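Visit to the Brorkenus appliance showroom, Cliltdale
May 2024
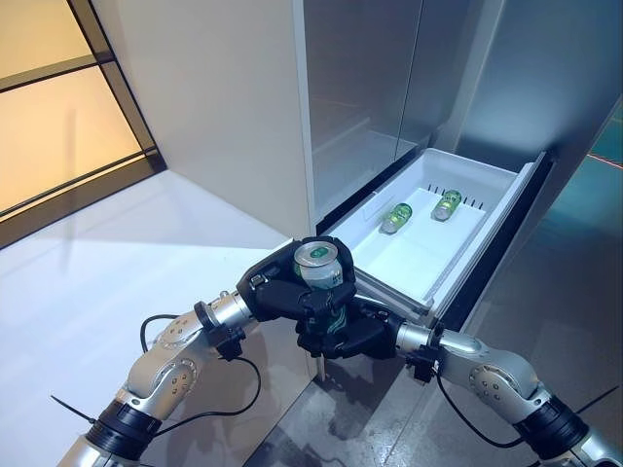 Pale green drink cans at the open drawer of a white refrigerator.

Our housing co-op is replacing its kitchen appliances, and four of us went to Cliltdale to look at refrigerators: Nadja Tanner, Radwa Belhaj, Hubert Berchtold and me. The showroom is a 2-minute walk from the bus station. Entry is free, but you have to sign in at the desk and leave large bags there.

Heidrun Nägeli showed us the ground floor, where the refrigerators and freezers are. Most are plugged in and have food or drinks inside, and visitors may open everything.

We spent the longest on drawers. The white one with the cans has plain plastic walls and a raised rim, with a dark edge panel at the front. Cans can lie on their sides on the floor of the bin, and you look straight down at them once the drawer is out. Nadja liked that. At home she keeps drinks on a door shelf and the tall bottles always end up in front. Hubert wanted to know if cans roll when the drawer is shut fast. Heidrun said they do if it is half empty, and that a folded dish towel takes care of it.

Radwa asked about cleaning. The drawers in the Garnell range lift out, but you have to open the door all the way first. In our building two kitchens have a wall right next to the refrigerator, so this needs measuring before we order anything.

Upstairs are the ovens and dishwashers. We gave those less time. The Coetzee dishwasher was quiet, but the lower rack caught twice when Hubert pulled it out.

Prices for the refrigerators we looked at go up to 3000. Delivery is 200 per kitchen and includes taking the old appliance away. Spare drawers and shelves are ordered at the desk downstairs.

There is a small coffee counter by the exit, cash only. Radwa has the brochures and the price list, and will bring both to the October meeting. Anyone with a narrow kitchen should send her the width from wall to wall, with the baseboard included.

Trinity Ridgeway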